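Category: Press Releases / Home & Kitchen

Storkier Publishes Results of Its Own Review of "Food-Safe" Finish Claims, and Drops the Phrase From Its Labels

26 Oct 2020 - Storkier, a maker of cutting boards and kitchen countertops, today published the results of a label review covering 568 oils, waxes and board creams sold for use on wood that touches food. The company bought or ordered every product at retail, read every label and every web page that went with it, and then wrote to each seller with the same question: what does "food-safe" mean on this product, and what was done to check it?

Most of the answers were not worth the stamp. Many sellers did not reply. Of those who did, a good number sent back the same sentence that was already printed on the bottle. Eight sellers sent a test report of any kind, and two of those reports were for a different product from the same factory.

Storkier does not claim that the rest are harmful. It has no evidence of that, and a label review could not supply any. What the review does show is that the phrase is being used by people who cannot say what they mean by it, and that shoppers are paying extra on the strength of it. Storkier used the phrase itself until May of this year, on its own board oil, and was unable to find a better explanation in its own files than the ones it received in the mail.

The review also looked at four other claims that come up again and again in this corner of the trade.

"Naturally antibacterial." The phrase appeared on boards, on oils and, in one case, on a cotton cloth for applying the oil. Wood does behave differently from plastic when it comes to holding moisture, and there is published work on the subject that is worth reading. None of it says that a board can go unwashed. Several of the leaflets Storkier collected came very close to saying so.

"Never needs re-oiling." Storkier tried six products that made this promise, on maple offcuts that were washed by hand every working day and left to dry on edge. All six sets of offcuts looked gray and felt rough before the trial was over. This was a small trial, run by a company that sells board oil, and readers should weigh it with that in mind.

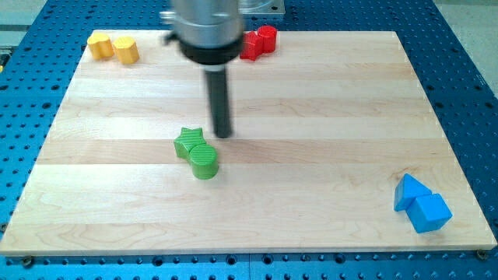
A light-colored wooden board, built from strips glued edge to edge.

"Hand-selected lumber." All lumber is selected by somebody, or by something, at some point. When asked how their selection differed from ordinary grading, sellers mostly described ordinary grading. The words seem to add to the price all the same.

"Lifetime guarantee." This was the most common claim after "food-safe" and the one with the most small print. Cracks were usually left out. So was warping, and so was any board that had been in a dishwasher, or sat in water, or been placed near a stove. Once those are taken away it is hard to think what remains, short of the board being stolen from the box. Storkier's own guarantee had similar wording. It now runs for two years, and it covers cracks along the glue lines.

The company sent its notes to two other firms before publishing. Masri, which supplies hardwood to small shops, agreed with the section on lumber and asked that the section on guarantees be made shorter. It was not. Brallance, a mail-order seller of kitchen goods, disagreed with much of the review. Its view is that shoppers understand "food-safe" as a general reassurance and are not misled by it. Storkier printed that reply in full at the back of the report and leaves it to readers to decide how reassuring a general reassurance is.

As part of the same work, Storkier surveyed 1,263 of its own past customers by mail. The survey has the usual faults. The people who answered are people who answer surveys, and they had all bought a board from the company asking the questions. Even so, one result stood out: few of them could remember what the label on their board said, and most had looked after it the way a parent or a friend had shown them. That does not say much for labels, Storkier's included.

From now on the company's board oil will carry a list of what is in it, the date it was filled, and a plain instruction to wipe it on, leave it overnight and wipe off what is left. The phrases "food-safe," "all-natural" and "chef quality" have been taken off. The price has not changed. Stock with the old label will be sold until it runs out, as throwing it away would be a waste of good oil.

The review was paid for by Storkier and has not been checked by an outside lab. Product names are listed in the report together with the exact wording found on each label, and sellers who believe they have been quoted wrongly are asked to send a copy of the label. Corrections will be added under the name of the report, Zodotell, in the order they arrive.

The Zodotell report is free and can be requested in print or by email. Storkier is also asking sellers who hold test reports for their finishes to send them in, with the name of the product that was tested on the front page.

Media contact: Storkier Press Office | © 2020 Storkier. All rights reserved. | Back to top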